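Clurside: manual de montaje y uso
Sección 4. El organizador de piezas pequeñas

Quien haya comprado el banco Clurside y haya abierto la bolsa de piezas sobre la alfombra puede saltarse esta sección e ir a comprar una linterna. A los demás les rogamos diez minutos de paciencia. El organizador es una caja de plástico translúcido con tapa abatible, y su única misión en la vida es que usted no tenga que llamarnos en abril preguntando por una clavija verde.

4.1. Preparar la superficie

1. Despeje la mesa. El café también cuenta como objeto.
2. Coloque encima un tablero blanco y liso. Sobre madera clara las piezas se camuflan con un talento que no demuestran para nada más.
3. Ponga la caja en el centro del tablero y ábrala del todo, con la tapa hacia el lado contrario al suyo.
4. Deje libre el espacio entre la caja y usted. Es la zona de trabajo y no conviene apoyar en ella los codos.
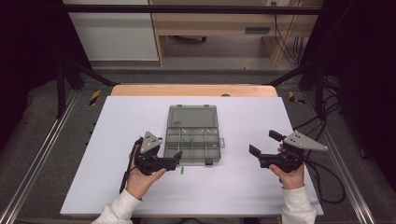

Nota: las clavijas se sacan de la bolsa de una en una. La bolsa contiene 288 y todas ruedan.

4.2. Repartir las piezas

5. Decida un orden antes de empezar. Por color, por longitud o por antipatía: al organizador le da igual, pero mañana usted tendrá que acordarse.
6. Empiece por los compartimentos centrales y avance hacia los extremos.
7. Deposite cada pieza en el fondo del compartimento. Lanzarla desde lejos es más entretenido y anula el paso 5.
8. No llene ningún compartimento por encima del tabique. Las piezas vecinas se mezclan al cerrar y luego nadie ha sido.

Precaución: los tabiques son finos. No los use como asa, palanca ni regla.

Jytte Ravn, responsable de recambios en nuestro almacén de Sudenholm, recomienda dejar vacío un compartimento para «lo que no sé qué es». Al cabo de un año suele ser el más lleno.

4.3. Comprobar antes de cerrar

9. Con la tapa abierta y tumbada, mire la caja desde arriba y después de lado. Las paredes transparentes se superponen a la vista y una pieza puede parecer alojada en la celda de al lado.

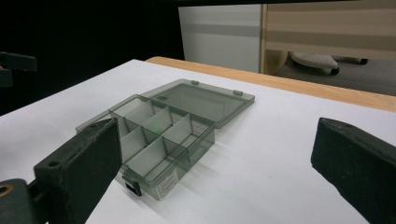 10. Repase el tablero con la palma de la mano. Si algo se le clava, era una clavija.
11. Levante la tapa por el borde, bájela despacio y presione el cierre hasta notar el tope.

Precaución: si la tapa no baja, no insista. Algo asoma por algún sitio. Vuelva al paso 8 y haga examen de conciencia.

Nota: el organizador Ingvarsson, de venta por separado, no encaja en el cajón del banco Clurside. Lo hemos intentado.

Revisión del texto: 2019-12-24. Los recambios se solicitan a Biltotholm indicando la referencia 2000.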